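Home | Products | News | Support | Contact

Trurholm launches Orik hand-held gripper kit

Trurholm is delighted to announce Orik, a kit of two hand-held grippers for recording everyday handling jobs in ordinary homes. It goes on sale in September, and the first batch is 300 kits. Padded fingers close on small, awkward things – a wrapped snack bar, say – and each grip becomes training material for home robots.

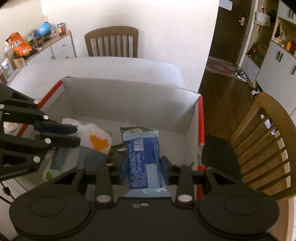
Tried at the kitchen table

Our partners at Stetsiuk have been using Orik for 31 weeks, and they love how quickly new people get going. Ten minutes of practice is plenty! Soft toys, packets and boxes are all fair game.
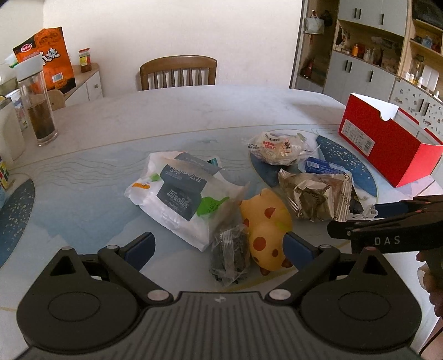
A spotted toy pig between the fingers, with snacks on the table.

Comments (2)

nukus_lab: Will spare finger pads be sold separately?

benchtop31: Lovely bit of kit. We'd take 10 for our teaching room.

© Trurholm | Press contact | Back to top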